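Simulated kitchen cell at Urkbridge gets new set-up routine

The robotics workshop at Urkbridge has changed the way it prepares its simulated kitchen cell. The new routine is in use from October and was written together with the software firm Garrido. 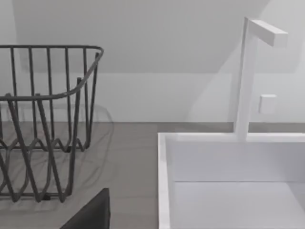
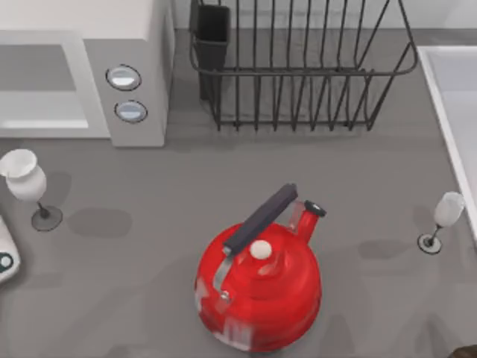

Two views of the simulated kitchen, with the wire rack in both.

The cell is used to try out arm movements before they go to the real machine in Clemelby. Until now, each user set the cameras and the start position of the arms by hand, and small differences stayed in the settings from one user to the next.

With the new routine, the positions are loaded from one file. The operator then runs three checks: the joint limits, the gripper opening and the contact between the fingers and thin objects. The last check needs the most time, as wire parts are difficult for the collision model. The full set-up takes 60 minutes.

The workshop keeps a fault list for the cell, and 202 entries are still open. Most of them concern the gripper. Garrido will correct the first group before the next update, and the cell will be closed for this work every Friday afternoon.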